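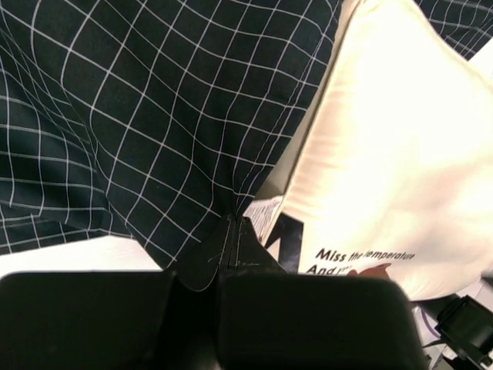
How often does a fabric-handling robot need its gripper looked after?

Every shift, if the cloth is varied, with a longer session whenever the fingertips are changed.

Search this site Enter keywords Go

Print this article | E-mail this article

Reading time: 4 minutes

The brochure for the Zosance cell has a page headed "Maintenance," and the page is mostly margin. Wipe the camera window. Check the cables. Call the integrator. I spent a morning in March at Stasiv, a textile sorting shop on the edge of Zustotine, watching what goes on in that margin, and I came home with lint in my ears.

The cell is one arm over one white table. It takes a heap of mixed household fabric, pinches whatever sticks up and tries to get it away from its neighbors. The pinching is done by a Luken gripper, a bulky black thing that tapers to a tip as narrow as the bill of a wading bird. The shoulders do the squeezing. The tip gets the blame.

My hosts start at six, before the heap arrives, with the fingertips. The fingers have to meet along their whole length. The test is a strip of receipt paper, closed in the tip and tugged from the side. If it slides out at the top and holds at the bottom, the fingers are toed out, and somebody goes looking for the small hex key, which lives in a mug marked HEX KEY and is never in it. Scuffs along the inner edges are allowed. A burr is not, as a burr will hook a thread and pull it the length of a bedsheet. They check by dragging an old nylon stocking over the metal and listening.

Next comes the height of the table. The arm believes the table is where it was yesterday. The table has been leaned on. Two corners get touched off with the gripper closed, very slowly, and the difference goes into a settings screen that asks "Are you sure?" in a typeface suggesting it isn't.

After that they bring out the teaching heap, and I'll admit to becoming fond of it. Any cell can manage a white towel on a dark floor. The teaching heap is built to be annoying. Its star is a very dark checked cloth with thin white lines, the windowpane sort of thing. The vision software likes a straight line and will happily take one for an edge. Rumple the cloth and the squares turn to diamonds, the diamonds squash together at the folds, and now there are edges everywhere, with the one real hem lying quietly among them. A long stitched seam runs across it too, for extra confusion.

Beside the check goes something cream and padded, pillow-fashion, printed with black lettering that includes the words "Miss the temperature." I never worked out the rest of the sentence. Under the lights its middle glares almost pure white, which leaves the camera very little to go on except the print and a few puckers near the side seam. Dark cloth wants a longer exposure and pale cloth wants a shorter one, and the camera at the wrist gets a single setting for both. Setting it is an argument that is held every morning and has not been won.

The approach I watched most closely put the tip down at the lower point of the checked cloth, close in by the cream thing, with a white tag or label poking out between the two. Labels are a sore subject. A label is thin, stands up nicely and has a crisp edge, so to a gripper it looks like a handle. It is sewn to whatever it is sewn to. The crew's answer is a rule in the grasp settings telling the arm to distrust anything small, bright and rectangular, which cured the labels and made it shy of handkerchiefs.

Fingertips are logged by closures. The pair that came off while I was there had done 1,935, and the new pair took over four hours to bed in - most of that spent nudging the closing force up until cloth stayed put and back down until padding stopped bulging out sideways. The manual gives a number for this. Someone had crossed it out in ballpoint and written another, and someone else had crossed that out.

Lint gets cleaned from the finger slides with a paintbrush, bristles cut short. Compressed air is faster and drives the fluff into the bearings, a discovery that cost Stasiv a gripper and is now commemorated on a strip of tape across the air line.

By noon the morning's settings had been saved under the name "final_2." The folder already held a "final_2_new." I asked which of them the cell was running and was told it depended on who had restarted it.

Print this article | E-mail this article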